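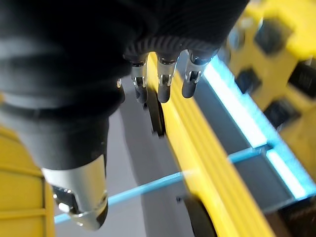 According to Lambros Fragkou, the old floor was so bad that people in the hall learned to walk with the eyes down, and he is glad that the work was finished before the holidays and not after them.

The repair of the floor in the Katsaros hall in Dromdale was completed on 19/12/2025. The hall has now a gray surface on the whole ground level, 342 square meters, from the loading door to the small office at the back. The work was done by the firm Gritance, which has also made the floor in the Prakimis storage building on the other side of the road.

The old floor was put down in parts, in different years, and the parts did not have the same height. Water stayed in the low places when it was raining and the loading door was open. On the line where two parts met, the concrete was breaking at the corners, and carts had to be pulled over this line by two persons when they were heavy. The users of the hall asked for a repair many times. A first plan, to fill only the worst holes, was dropped last spring, after the filling near the door came out again in the same month.

Gritance began with the removing of the loose concrete. After this the surface was ground, the cracks were closed and the new layer was poured in sections, so that half of the hall could stay in use. The color was a subject of discussion. A part of the users wanted green, as in Prakimis, but gray was chosen in the end. Small screws are easier to find on a pale floor, and tire marks are less visible on it than on the green one.

The yellow rail with the raised ridges stays in the hall. There was a question if it should be painted gray also, to match the floor, but the users preferred to keep it yellow, so that it can be seen well by a person who comes in from the side. The floor next to the rail was finished by hand with a small trowel, and this took longer than it was planned.

Fragkou said that the noise was the hardest part. "The grinding we could hear in the street. Two mornings I went home to make my phone calls," he said. He was less satisfied with the dust, which came also into the office, although the door was closed with plastic sheets. Gritance has sent a cleaning team for the office, and the cost of it was not added to the bill.

For the users there are some new rules. Carts with a load of more than 500 kilograms should not stand in one place during the night until the end of December. Oil has to be wiped away immediately. The floor can be washed with warm water and a mild soap, but the wire brushes, which were used on the old concrete, are not allowed anymore. After washing, the loading door must stay closed for 90 minutes.

Not everything is finished. The step at the loading door still has its old edge, and the metal strip for it was delivered in the wrong length. A new one is ordered. Until it arrives, the step is to be used with care, especially with hand carts. The drain outside of the door will be cleaned on the same day when the strip is fitted.

The hall keeps its normal opening hours. Questions about the floor can be left in the office, in writing, with the name and the number of the workplace.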